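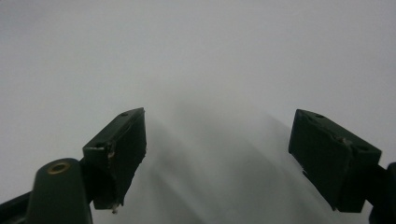
Dark green gripper fingers in front of a pale backdrop.

Why does the CO2 curve go up and down every year, and why does it seem to follow the north?

Posted by Isabelle Charbonneau

I've been reading up on the Keeling-type graphs of carbon dioxide for a night course and I'm stuck on the sawtooth. I understand the long upward trend. What I don't follow is the yearly wiggle on top of it.

My textbook says plants take up CO2 in the growing season and give it back when they rot. Fine, but when it's summer in Canada it's winter in Australia. I would have expected the two halves of the planet to cancel each other out, or come close. Instead the global average drops through the northern summer and climbs again through the northern winter, as if the south didn't count.

A second thing. If the ocean holds so much more carbon than the air does, why doesn't it smooth the wiggle away? Does it not react quickly enough?

I'm after an explanation in words more than equations. I did chemistry to Grade 12 and have forgotten most of it.

kesby_ridge

It's the land. Most of the world's land outside the tropics is in the northern hemisphere, and most of the forest with a strong seasonal cycle is there too. Look at a globe from underneath and you get Antarctica, a lot of water, and the tail ends of three continents. There is a southern cycle and it runs the opposite way, but it is small.

The tropics don't help either way. They grow all year, with wet and dry seasons instead of warm and cold ones, so there is no single big pulse.

Cosgrove

The reply before mine is right as far as it goes. I'll add some detail, as you asked two questions and the second is the more interesting one.

Start with the timing. The lowest CO2 in the northern hemisphere doesn't come in July, when growth is near its strongest, but toward the end of summer or in early fall. People often trip over this. The concentration falls for as long as plants are taking up more than soils and plants are giving off. It bottoms out when the two are equal, and by then the best of the growing is well behind. In the same way, the peak comes in spring, just before the leaves have properly got going. Respiration in the soil carries on all winter where the ground isn't frozen hard, and to some extent under snow as well.

The size of the wiggle depends on where you stand. At a station in the far north it is large, well over ten parts per million from top to bottom. On a mountain in the subtropical Pacific it is more like six or seven. At the South Pole it is only a part per million or two. If you plot several stations on one page you can see it shrink as you go south.

Part of the reason the halves don't cancel is that they don't mix quickly. Air goes around the globe at one latitude in a few weeks, but crossing from one hemisphere to the other takes the better part of a year. The northern pulse is mostly over before much of it has reached the south. Even with perfect mixing you would still have a net northern signal, for the land reason already given. 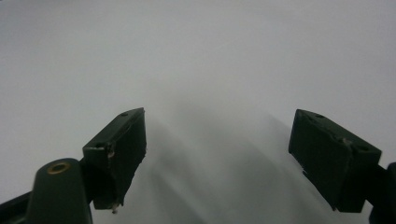 On the ocean, there are two separate limits. The first is the surface. Gas has to cross from air to water, and that depends on wind and on the difference in CO2 pressure between the two. For carbon dioxide the top layer of the sea takes months to a year to come into balance, much longer than for oxygen. Most of the CO2 that dissolves reacts to form bicarbonate, so the water has to take in a lot of carbon before its CO2 pressure rises to match the air. A seasonal swing in the air is over before the surface layer has caught up with it.

The second limit is depth. The ocean averages a bit under 4,000 metres deep, and nearly all of its carbon is down there, out of contact with the atmosphere. Water sinks in only a few regions, mainly the North Atlantic and around Antarctica, and a full turnover takes on the order of 1,000 years. When a book says the ocean will absorb most of our emissions eventually, that is the pace it has in mind for much of it. The rest has to wait on the dissolving of sea floor carbonates and on rock weathering, and those are slower again.

The ocean does have a seasonal cycle of its own. Warm water holds less gas, so it tends to give off CO2 in summer, while plankton blooms pull it the other way. The two effects partly offset each other – which one wins depends on latitude. In the southern hemisphere this makes up a fair share of the small cycle you see there.

If you want to check this for yourself, download the monthly means for a northern and a southern station and subtract a 12-month running average from each. What's left is the wiggle by itself. A spreadsheet will do it. When I last did this my file had 391 monthly rows and it took an evening, most of which went on fixing the missing months.

Temden

Agree with Cosgrove. One small thing, the northern wiggle has also been getting bigger since the 1960s, especially at high latitudes. Longer growing seasons and more intensive cropping have both been put forward. I don't think the split between them is settled, so be careful with any page that gives you only one cause.

Isabelle Charbonneau

Thanks, all three. The slow mixing across the equator was the part I was missing. I'll try the subtraction with the station files.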